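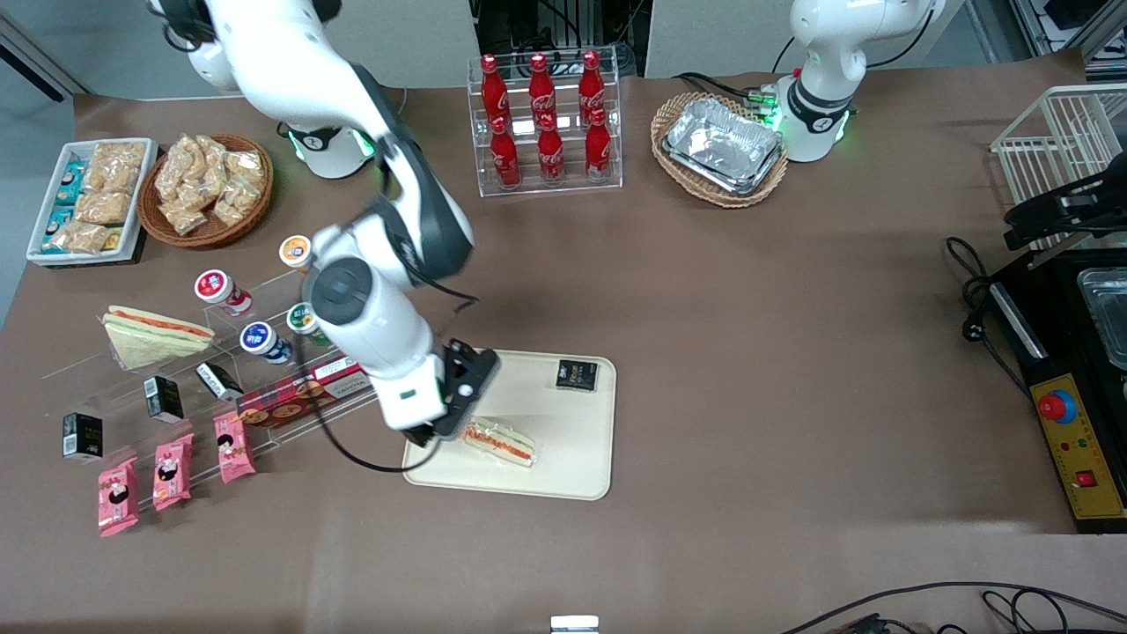
Teaching Robots by Showing
Notes for session 2, Joelle Najjar

Welcome back, everyone, and thank you for the lively discussion last time (I'm still getting through your emails, so please be patient with me). In this session we get to the part of the course most of you signed up for, which is moving the arms yourselves.

There are two ways of giving a demonstration and we'll use both. In hand guiding you take hold of the arm near the wrist and walk it through the job, while the controller holds up the arm's own weight and records the joint angles. In remote control, or teleoperation, you stand back and drive the arm with a leader device, and the robot follows you. Hand guiding feels natural within minutes, but your own hands and sleeves end up in the camera view, and it gets awkward with two arms. Teleoperation takes longer to learn — give yourself an afternoon before you judge it — and what the camera records is much closer to what the robot will see later on its own.

Our task is the snack order. An order is a few items placed on the cream tray, for instance a wrapped sandwich and one of the small boxes. It sounds like nothing at all, and then you try it! A sandwich wedge in plastic wrap has slanted sides and a slippery skin, so come straight down over it with the gripper open and close slowly. The bottles stand in two tiers, so with those you need to think about your way out before you go in. Bags of fried snacks in a basket are the hardest of the lot, and I'd leave them until you're comfortable.

Some habits I'd love you to pick up early:

Start every demonstration from the same rest pose.
Pause briefly above the item before you descend.
Watch the cable at the wrist when you reach across the racks.
If you fumble, recover and carry on. A few recoveries in the data are very welcome.
Move the items between recordings, even if only by a hand's width.
Know where your emergency stop is before you touch anything.

Each pair should aim for 300 demonstrations over the term, shared evenly between you. Gert Ngubane will show you how to label them, and Da-eun Kang has kindly offered to sit with anyone who finds the leader device confusing.

For next time, please write half a page on one grasp that gave you trouble and what you changed. Sketches are fine, and so is bad handwriting.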